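**Brolach bench surface, dark**
Made by Dullurwood. Sold flat, one piece per carton.

The Brolach is a flat, matte work surface for paper repair, bookbinding, and similar handwork. It lies on top of an existing bench or table and needs no fixings. The face is a tight weave bonded to a dense core, with a plain rubber backing. It is meant for folding, pasting, sorting, sewing sections, and laying out loose sheets. It is not a cutting mat. See "Cutting" below before you use a knife on it.

The dark version replaced the gray version in July. Size, core, and backing are the same. Only the face yarn and the dye changed, so older gray pieces and new dark pieces can be laid side by side at the same height.

## Specifications

| Item | Value |
|---|---|
| Width | 23 in |
| Depth | 21 in |
| Thickness | 5 mm |
| Face | Woven polyester, matte, dark navy to black |
| Core | Closed-cell foam, high density |
| Backing | Natural rubber, unpatterned |
| Edges | Straight cut, heat sealed |
| Corners | Square |
| Heat limit | Hand-warm items only |
| Supplied with | Care sheet, two backing dots |

Thickness is measured with the piece unloaded, after a full day flat at room temperature. A piece taken straight from a cold van or storeroom will be slightly stiff and may not lie down at the corners until it warms up.

## Face and color

The yarn is dyed before weaving. Color therefore runs through the full depth of the face, and light wear does not show up as pale tracks. Shade varies a little from one roll to the next. If you are covering a long bench with several pieces and want them to match, order them together and ask for a single roll in the order notes.

The shade reads as navy in daylight and closer to black under warm lamps. It was chosen for work with white and cream papers, where a torn edge or a loose fiber is easier to find against a dark ground. For dark cloth, black thread, or leather, the gray version was the better choice, and remaining gray stock can be had from the Dullurwood counter until it runs out.

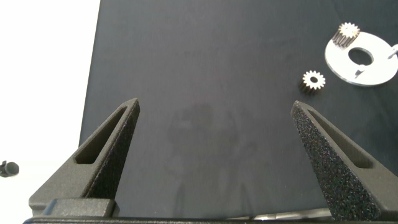
*Dark matte surface with a straight edge, against white.*

Matte faces hold marks differently from coated ones. Chalk, dry starch, and skin oil leave soft smudges on the Brolach that can be seen at a low angle. They do not transfer to clean paper in normal handling. Loose red-rot dust from old leather does transfer, and should be lifted with a vacuum on low power before any other material is put down.

## Edges

The edge is cut square through all layers and sealed with heat. There is no binding tape and no stitched border. Two pieces butted together leave a seam that a bone folder will cross without catching, provided the bench underneath is level. If the bench has a step or a joint under the seam, shift the pieces so that the seam falls somewhere else.

Do not trim a sealed edge with scissors. A trimmed edge is no longer sealed, and the weave will start to fray in use. If you need a smaller piece, order it cut. Cut pieces are sealed on all four sides and cannot be returned.

## Cutting

The face will stand an accidental pass with a light scalpel. It will not stand regular cutting. The weave does not close up after a cut, and a cut thread will lift and snag tissue. Place a separate cutting board on top for knife work. Any hard board with a flat underside will do.

Needles and awls are a different matter. Holes made by an awl in the face close most of the way when the surface is brushed. Repeated piercing in one spot will break down the core, and the area will feel soft under the hand. Use a punching cradle for sewing stations.

## Water and adhesives

The core does not take up water. The face does, in small amounts, and needs time to dry. The figures below come from bench trials run by Deming Lü at the Dullurwood workshop.

- Wheat starch paste: wipe off with a damp cloth before it sets. Once set, it can be softened with a wet blotter and lifted.
- Methyl cellulose: wipe off at any time with a damp cloth.
- PVA: remove at once. Set PVA will not come out of the weave.
- Animal glue: let it gel, peel off the bulk, then use warm water.
- Solvents: ethanol in small spots is safe. Acetone attacks the edge seal.

A face wetted by hand spray was dry to the touch in 20 minutes with a fan running. Still air takes a good deal longer. Do not leave wet blotters or damp board lying on the surface overnight.

Pasting out directly on the Brolach is possible but makes extra cleaning. Most binders put down waste sheets or a polyester film and change them as they go.

## Cleaning

Brush first, always in the direction of the weave. Follow with a cloth wrung out in plain water. For grease, add one drop of unscented dish soap to a bowl of water, wipe, and wipe again with clean water. Leave the piece flat until it is fully dry on both sides.

Do not machine wash, tumble, or iron. Do not use bleach, floor cleaner, or lint rollers with a strong adhesive. Roller adhesive stays in the weave and then collects fiber for weeks.

## Storage

Store flat, face up, under nothing heavier than a drawing board. If it has to be rolled, roll it loosely with the face outward. A piece rolled face inward for a long period takes a set and lifts at the corners. To correct this, lay it face down under an even weight for one full day and then turn it over.

Keep the rubber backing away from silver, silver-toned photographs, and their storage boxes. Natural rubber gives off sulfur compounds. The face side in normal use is separated from the work by the core, but a piece stored backing-down on top of a print drawer is not a good idea. Studios that handle photographs should order the Pranis instead.

## Related items

**Pranis bench surface.** Same face and core, with a silicone backing. Slightly heavier. Holds better on glass and worse on raw timber.

**Daneshvar weight set.** Five cloth-covered steel weights with flat bases. The cloth is undyed cotton and shows up clearly on the dark face.

**Backing dots, spare.** Pack of 21. Clear, removable. For benches with a waxed or oiled top on which bare rubber tends to creep.

## Fitting notes

1. Clear and dust the bench. Grit under the backing will print through to the face in time.
2. Lay the piece down from the back edge and let it fall forward.
3. Check all four corners. If one lifts, leave the piece overnight before fitting the dots.
4. Fit the two dots at the front corners only.

On freshly varnished tops, wait until the varnish has cured to the maker's schedule. Rubber can mark soft varnish. Place a sheet of silicone release paper between the two if you are unsure.

## Ordering and returns

Uncut pieces ship within 5 working days. Cut pieces take longer and are made up each Monday from the orders in hand. Cartons are flat and rigid, and should be opened on the marked side to keep the blade away from the face.

Returns are accepted on uncut pieces that have not been wetted. Include the care sheet, which carries the roll number. Trade orders and roll matching go to Anahera Te Moana. Questions about adhesives and solvents go to Deming Lü. Both can be reached through the order desk.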